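Notebook, October, back bench, sourdough starter trials

Right, writing this up before I forget it, with a mug of tea and flour in my cuffs. I have two starters on the go now, Wustau (rye, the old one, smells like a cider press) and Tufa (white, started from scratch last month and still a bit moody). The plan was to see if I could get Tufa to lift a plain loaf as well as Wustau does, same flour, same salt, same tin. It can't yet! But it's a lot closer than I thought it would be.

Batch was 1727 g all in for Wustau and I meant to match it for Tufa, only I misread the scales (the battery light was on again, someone please buy batteries) and ended up short on water. So the Tufa dough was stiff from the off and I should really have binned it and started over. I didn't. I wetted my hands and folded it in as best I could, five folds, a bit of a rest between each, and it came together in the end, though there was a dry lump in the middle that I found later with the bread knife.

Flour is the Casley strong white, opened this morning. Jeptoo Ogola reckons the Casley drinks more than the Makeck we had in the summer and I think she's right, the Wustau dough felt tight too and I'd measured that one properly. Next time I'll hold back some of the water and add it after the salt, see how it feels. She also wants me to stop feeding Tufa straight from the cold tap, so I've left a jug out on the side with a plate over it. PLEASE don't water the basil with it.

Bulk rise: put both tubs on the shelf over the boiler. Wustau had domed nicely by lunch with big lazy bubbles up the side. Tufa had hardly moved, so I gave it until 5 and then lost patience. Shaped both, into the tins, lids on.

Weights out of the oven, after cooling: Tufa 1199 g, and I forgot to write Wustau's down before Jeptoo cut into it for the people upstairs. Typical. Crust was good on both. Crumb on Wustau was open and a bit chewy, the way I like it. Tufa was tight at the bottom with one silly great tunnel under the crust, so underproved, I'd say, plus my shaping. Flavour was lovely though, milky, hardly any sourness. Toasted it's the better of the two (argue with me).

To do:
- batteries for the scales
- feed Tufa twice a day for the rest of the week, rye in one of the feeds
- try the long cold prove in the little fridge, if there's space next to the milk
- ask Jeptoo for her oat porridge loaf recipe, she's promised it twice
- new lid for the Wustau jar, the old one has split
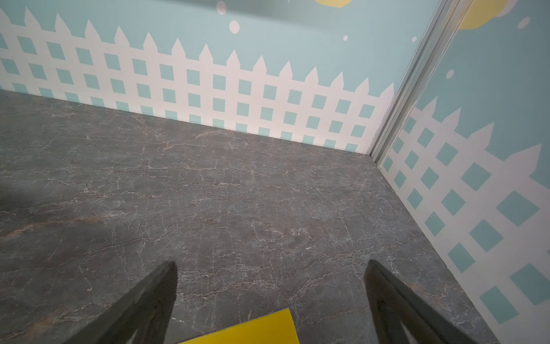
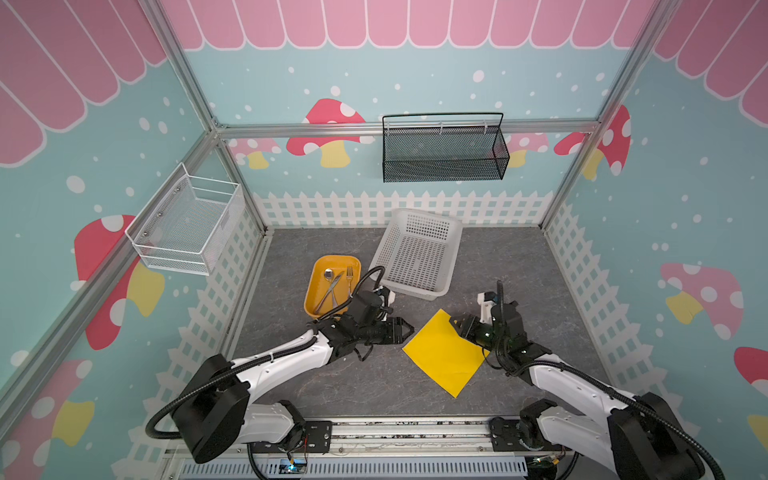 Picket fence mural along the bottom of the walls, both shots.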